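Cable day on the Trirosix

The left hand started dropping things in November. It would close on an object, hold it for a few seconds, and then the two outer fingers would relax by themselves. The log said the fingers were still being told to hold. So the command was getting there some of the time and the answer was not coming back, which usually means a cable.

I look after one machine, a humanoid we call the Trirosix after the name on its crate. It has two arms, two legs and hands with jointed fingers. Most of its day is spent on household jobs at low height: picking things up from the floor, putting them on shelves, taking them off again. Low work is hard on the wrists. The arm is stretched out and turned, and whatever runs along the outside of the last link gets bent at the same spot every time.

I had the machine on its stand with the power off by 4 in the afternoon. Before touching anything I moved the left wrist by hand through its full range and watched the cables. There is a clip just behind the wrist joint that is supposed to let the hand cable slide a little. Mine had been pushed down tight at some point, probably by me when I changed the wrist cover in the summer. With the wrist turned all the way in, the cable between the clip and the connector was pulled straight. It had no slack at all.

The connector itself looked fine from the outside. I unplugged it and found one pin sitting lower than the others. The socket had a dull mark on the same side. I didn't try to save that end. We keep two spare hand cables in the drawer and I used one of them.

The order I do it in now, which is different from the manual:

Take the hand off first. The manual has you leave it on, but then you are working with the fingers in your way and you will lean on one of them sooner or later.

Lay the new cable loosely along the arm with every joint at its longest path. For the wrist that means turned in and bent down together. Check the elbow the same way.

Put the clips on from the shoulder end toward the hand, and leave the last one open until the hand is back on.

Turn the wrist by hand again, both directions, and only then close the last clip. You should be able to move the cable back and forth in it with a fingertip.

The straps go on last. Pull them snug and stop there.

Refitting the hand took longer than the cable did. It has four screws and one of them sits behind the thumb, where a normal driver won't go in straight. I use the short one with the blue handle that Dagný Lund gave me — it's worth more to me than anything else in the drawer.

After that comes the calibration. The fingers close until they meet their stops, open again, and the controller stores the end points. The left hand failed this the first time because I had left the old offsets in. Clear those first. It passed on the second run, and the numbers for the two hands were close enough that I left them alone.

Then back to work. I don't trust a hand until it has done the job it was failing at, so I ran it on the low shelf with slippers. They are a good test. The soles are thick and the fingers have to close around them sideways, with the arm stretched forward and down, and that is the position that was pulling on the old connector.

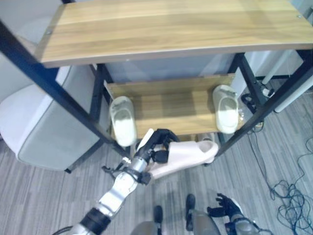
Snædís Norðdahl thinks I should have gone further and moved the cable to the inside of the link. Her point, when I sent her my notes, was that a clip can always be pushed down again by the next person with a wrist cover in their hand, and that at Driltport they rerouted theirs and haven't had a loose finger since. She also asked why I only replaced one side.

The second one is fair. The right hand has the same cable, the same clip and the same hours on it. I checked it the next morning and the clip was free, with slack on both sides, so I left the cable in and wrote the date on a piece of tape next to it. If it starts to misbehave I'll know how old it is.

Moving the cable inside is a bigger job. The link has to come off at the elbow, and that means recalibrating the whole arm. I'd want a clear week for that and I don't have one before the new year.

The left hand has done 324 grasps since the swap. The log shows 5 where the object slipped, all of them bad approaches where the hand came in too low. None had the outer fingers letting go. I'll look at the clip again at the end of the month, and I've ordered another cable so there are two in the drawer.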